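Visit report: indie games open day at Hastwood
2022-11-05

The open day was held in the old printworks at Hastwood, which has housed small games studios since March. Entry was free but you had to book, and all 186 places had gone by the time I looked again the following evening. I took the train to Neltham and walked the rest.

Downstairs were the playable demos. I spent the longest with Baudry, a puzzle game in which you repair a flooded music hall by playing short phrases on whatever instruments you find. Each room takes up to 4 players, and every player holds one instrument. The percussion parts are forgiving. The melody parts are less so, and I got stuck in the second room until I noticed that the lamps over the stage light up in the order of the notes. The build on show covers the first nine rooms and takes about 100 minutes if you don't skip anything.

Upstairs the Nundley team had their level editor running on a row of laptops. You place tiles on the left and set the rules for them on the right, and the level can be played at once without saving. I made a short corridor with a lift that went the wrong way. Undo only goes back one step at the moment, and I lost a staircase to that. They said a longer history is planned but gave no date.

Lunch was at the long tables by the kitchen.
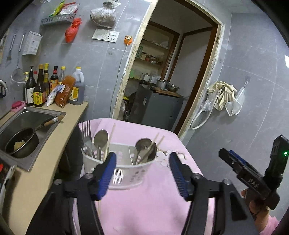
According to one of the Baudry testers, the second room used to be much harder, with no lamps at all, and most groups gave up there. She would still like a slower tempo setting for people who can't read rhythm well, and said she had asked for it twice.

The afternoon talk was on sound in small games. It covered how to loop a track without an audible join, and when to leave a room silent. The speaker's slides were hard to read from the back, but the audio clips were clear and there was time for questions - mostly on file sizes.

I left before the prize draw to catch the train. The Nundley editor can be downloaded from the team's site, Windows only for now.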